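How to Make a Letter Backdrop for a Party, Booth or Classroom

I love a good backdrop. Give me a plain wall, a big piece of dark material and a pile of cut-out letters, and I'm happy for a whole afternoon! It's one of the cheapest ways to make a corner look like it was planned, and you can do it with things from any craft store.

What you need

A dark sheet, either cloth or plastic
Foam craft sheets in a few light colors
White foam or card for the outlines
Sharp scissors and a craft knife
Pins for cloth, double-sided tape for plastic
A pencil and a long strip of paper

Pick your words first

Short is best. I try to stay at 9 letters or fewer, because every extra letter means smaller letters, and small letters vanish from across a room. Put the short word on top and let the word that matters most run bigger underneath.
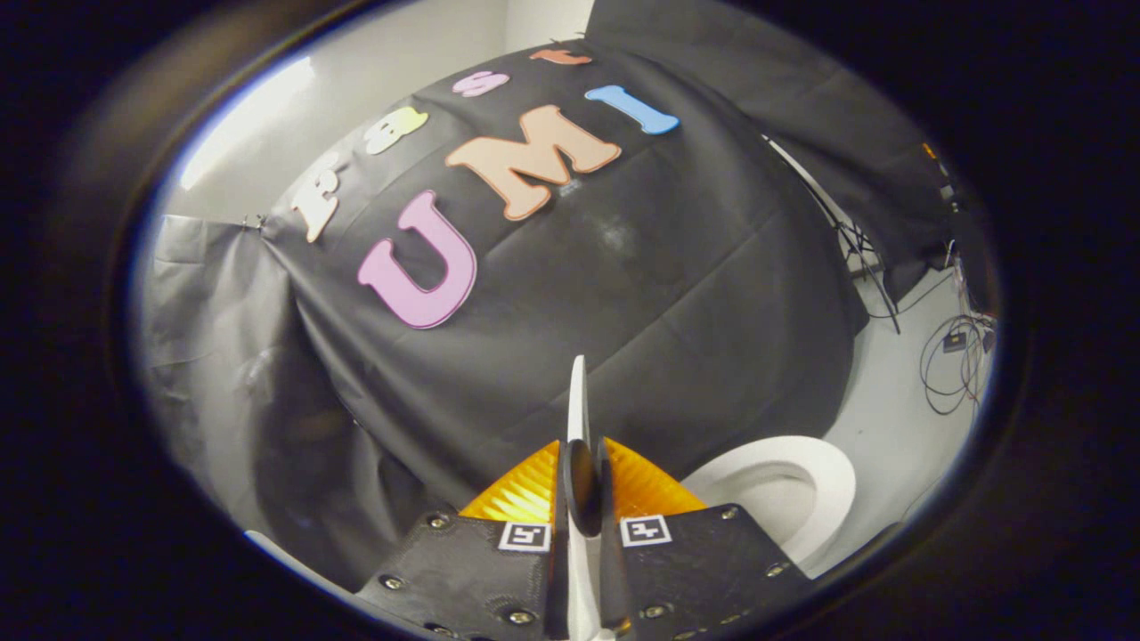
Draw your letters on the back of the foam, flipped, so the pencil lines never show. Mine are usually 9 inches tall for the main word. Cut the outsides with scissors and save the knife for the holes in A, O and R. Then trace each letter onto the outline color with an extra half inch all the way around, cut that too, and glue the two layers together. Give the glue three hours under a heavy book. I've rushed this and regretted it – the corners curl up and stay that way.

For foam I like the Plamo sheets, which are thick enough to stand a little proud of the background. Millent makes a thinner one that's easier to cut, so go with that if kids are helping.

Hang the sheet

Cut it 70 inches wide for a normal folding table and let the bottom hang free. Iron cloth on low the night before. With plastic, unfold it early and let it relax over a door. A few creases will stay no matter what, and I've stopped fussing over them. 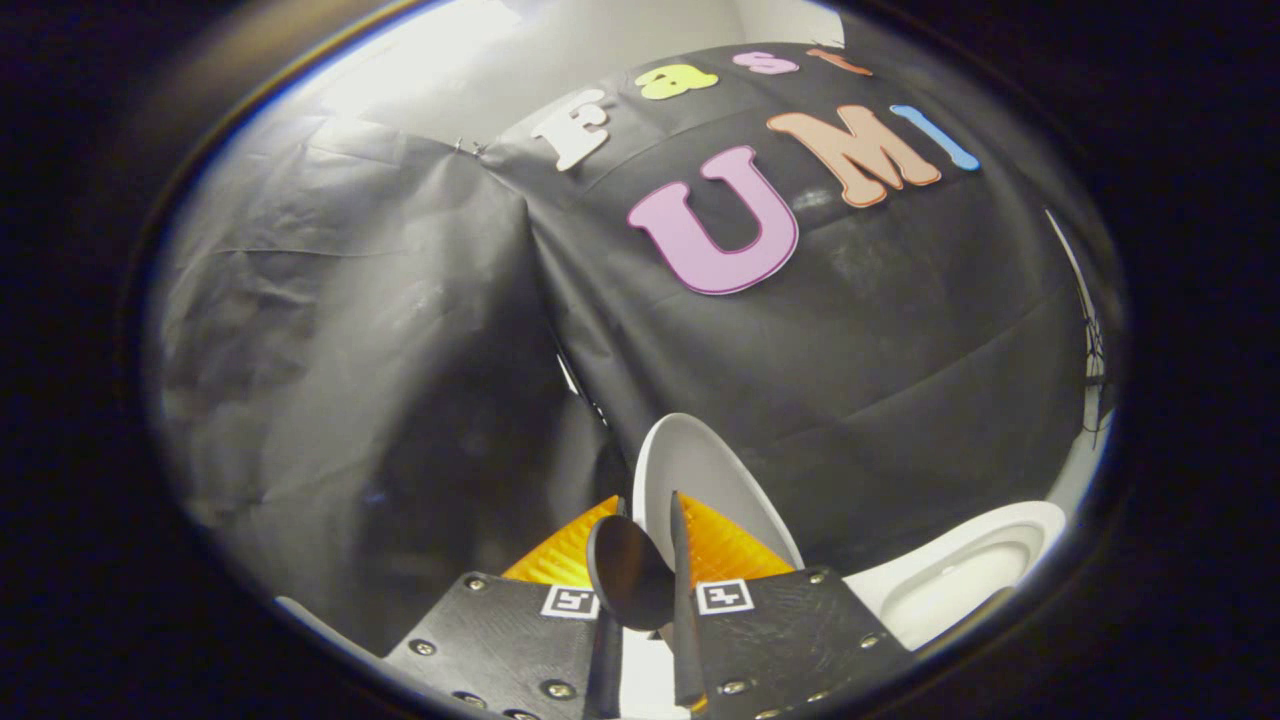 Now for the fun part! Lay your paper strip along the line you want the word to follow and mark the middle. Place the center letter first, then work outward, one left, one right. Tilt them a bit as you go. A gentle curve hides uneven spacing far better than a straight row does, and it looks more cheerful too.

Use three pins per letter, pushed in at a slant from behind the outline. Step back to the door and look before you press anything down for good.

When you're finished, store the letters flat between sheets of paper. Mine have been through three parties since February and only the S needs new glue.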